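22 Apr 2018

# Fukomum dish brush and soap dish set, after seven months

I bought this set in September to replace the plastic sponge holder that had gone slimy at the back of the sink. It's a long-handled brush with a beech head, two spare heads and a shallow stoneware dish for the soap block. The Cliron set was cheaper, but it only came with one head and I knew I'd be buying more within weeks.

The brush is good. The bristles are stiff enough for porridge pans and they've kept their shape well. I'm on the second head now, with one still in the drawer. Changing a head means pulling open a wire clip, which was very tight at first and has since loosened up. The handle is on the short side for tall glasses and vases. For those I still use an old bottle brush.

The soap took more getting used to. You rub the wet brush on the block and it foams straight away, but the foam dies quickly in a full bowl of greasy water. I now wash glasses first and pans last, and top up the brush halfway through. The block that came with the set lasted until just before Christmas. I've tried one from Ma since then, and it cleaned just as well but left a film on dark plates.

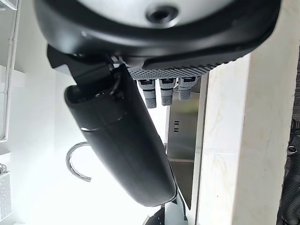
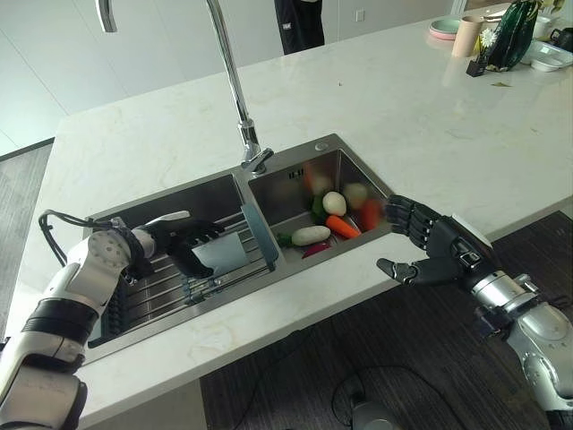
The stoneware dish is the weak part of the set. It has three low ridges and no drain hole, so the underside of the block sits in a puddle and turns to jelly. I tip it out every evening – if I forget, a good bit of soap goes down the drain with the water. A rack of parallel metal rods, like the stainless steel one in the left basin, does the job better, as the water runs straight through. I've ended up standing the soap on a small offcut of wire rack and keeping the dish for rings and hair ties.

Drying the brush matters too. Left lying flat, the first head went grey on one side and started to split. There's a loop of cotton cord on the handle, so I put up a Stolline hook beside the window and hang it bristles down. The second head has no marks on it so far.

I would buy the brush again and leave the dish. Fukomum sells the brush with two heads on its own, and the heads fit the older handle as well. Avoid the version with the bamboo handle if you have hard water, as my sister's went black at the join.

Four stars for the brush, two for the dish.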